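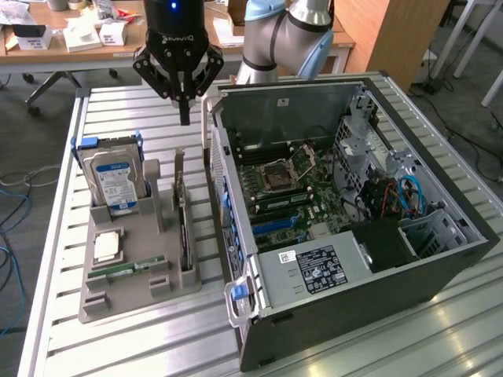
Desktop tower with the side panel off and the CPU socket open.

Coner 411 screwdriver set, review by Naa Ankrah
18/06/2023

I bought the Coner 411 to replace a drawer of mismatched drivers. It has been in use since December, mostly on old office desktops, plus two laptops and a sewing machine.

The handle is the best part. It is thick enough to grip with the whole hand, and the cap spins freely under the palm. Bits click in and stay in. My older Iturra set dropped them all the time.

The magnet is weaker than I would like. It holds a case screw fine, but a longer standoff screw will tip over if you work sideways. The extension bar makes this worse.

The Phillips bits have held up well. The smallest flat bit chipped in the second month, and Coner sent a new one after two emails. The case is bulky, the hinge is thin plastic, and the size markings are hard to read under a desk lamp.

Ignacio Zúñiga, who shares the bench with me, still prefers the Nakstead 507. It has a stronger magnet and costs more, but I find the handle too short for power supply screws.

I would buy the Coner again for desktop work. For phones and watches, get something smaller.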